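Inicio > Jardín > Árboles y arbustos > Plantar cerca de la acera

Cómo plantar un árbol joven junto a la acera (y que no te dé guerra con los cables)

El año pasado me empeñé en tener sombra delante de casa y me tiré un mes leyendo cosas contradictorias. Al final le pregunté a Forough Babaei, la del vivero Forsyth, y con lo que me contó y un par de meteduras de pata mías he montado esta guía. ¡A mí me ha ido muy bien!

Antes de cavar

Mira hacia arriba. Si tienes tendido eléctrico encima, busca una especie que de adulta se quede baja: un árbol de Júpiter, un manzano de flor, un cercis bien llevado... Yo quería un plátano de sombra (ya, ya lo sé) y Forough me quitó la idea en dos minutos.

Luego mira hacia abajo – o mejor, llama al ayuntamiento y pregunta por dónde pasan el agua y el gas. De paso pregunta si necesitas permiso, que en muchos sitios el alcorque es municipal aunque lo riegues tú.

Lo que vas a necesitar

Una pala, una horca de cavar, dos tutores de madera, cinta ancha para atar, mantillo y una manguera que llegue (la mía no llegaba). También una tela vieja grande para ir echando la tierra y no dejar la acera perdida. Vale cualquier cosa, una sábana, una colcha que ya no uses, y extendida del todo se recoge mucho mejor que arrugada.

Paso 1. El hoyo

Hazlo el triple de ancho que el cepellón, pero igual de hondo y ni un dedo más. Yo lo hice demasiado profundo la primera vez, el arbolito se hundió con los riegos y tuve que sacarlo y empezar otra vez. Si las paredes quedan lisas y duras, ráscalas con la horca.

Paso 2. Las raíces

Saca el árbol de la maceta y mira si las raíces dan vueltas. Si las dan, córtalas sin miedo por tres o cuatro sitios con unas tijeras limpias. El cuello, donde el tronco se ensancha, tiene que quedar a la vista.

Paso 3. Rellenar y regar

Rellena con la misma tierra que sacaste, sin abono. Pisa suave, riega a mitad de relleno y otra vez al final. Con el mío gasté 50 litros el primer día y los bebió todos. Después, una capa de mantillo de 10 centímetros, separada del tronco, nada de hacer un volcán.

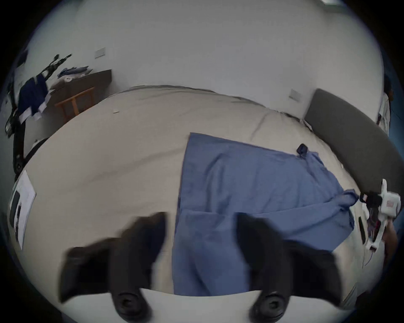

Paso 4. Los tutores

Uno a cada lado, fuera del cepellón, y la cinta floja, en forma de ocho. El tronco tiene que poder moverse un poco con el viento para engordar. Quítalos al año – yo lo apunté en el calendario de la cocina, en junio, que si no se quedan ahí para siempre.

Paso 5. El primer verano

Riegos largos y espaciados, mejor a primera hora. Mete un dedo en la tierra y si sale seco, toca agua. Y de podar, el primer año, solo lo roto o lo que se cruce. Más adelante, si alguna rama se acerca al cable, no subas tú con la escalera: llama a la compañía eléctrica y que lo hagan ellos.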